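Wire Baskets: Your Questions, Our Patience

Jidard has been selling wire mesh baskets long enough to know what people write in about. The answers are collected on this page by Teresa Ó Néill, who reads the inbox, and Kevin Lenihan, who would prefer not to. Last updated May 2020.

What do people put in these things?

Mail, chargers, hats, onions, other baskets. One customer keeps a single lemon in hers and has asked us for a smaller size. We have no smaller size.

Will my basket make my desk look tidy?

It will make the pile on your desk a pile in a basket. Many customers find this is enough. If you want the desk to be tidy, you'll have to take some things out of the basket again, and that part isn't included in the price.

Small things fall through the mesh. Is it faulty?

No. It's mesh. Paper clips, earring backs and the little screws that came with your bookcase will all leave by the bottom, usually when you're carrying the basket across a carpet. Put a saucer or a folded dish towel in first. Liam Scanlon in our packing room uses the lid of a shoebox, and we've agreed not to discuss it.

Should I get black or white?

Black, if you have a pale desk and you tend to lose things. A white basket on a white table is very elegant and you will put your elbow in it by Thursday. White shows rust spots sooner and black shows dust sooner, so pick the one you can live with.

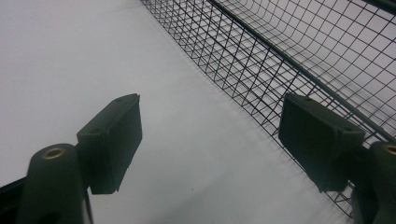 Will it scratch a white tabletop?

It can, if you drag it. The wire ends are on the underside of the rim, but a full basket still puts a lot of weight on a few thin wires. Lift it, or stick four felt pads on the bottom corners. If you already have gray marks, try a damp cloth and a little baking soda before you write to us. Most of them are metal rubbing off onto the surface and will come away. The rest are scratches, and we're sorry for your loss.

How do I clean the mesh?

Take everything out (yes, everything) and wash it in the sink with dish soap and an old toothbrush. Dry it right away with a towel. Do not put it in the dishwasher. Aoife Foley did this for us as a test in November and the basket now lives in her garage.

Can I stack them?

Two high, if the bottom one is full and the top one isn't. Three high is between you and your cat.

Mine wobbles.

Set it on a flat surface and press down on the high corner with your palm – firmly, not with your knee. It usually settles. If it doesn't, send us a note with your order number and we'll swap it.

Can I return a basket I've used?

Within 20 days, yes, as long as it's empty. We mention this because of the onions.

Do you sell dividers?

We did. They're gone, and Kathleen Ó Ceallaigh, who designed them, says they may come back. A cut-down cereal box does the same job and tells your visitors what you had for breakfast.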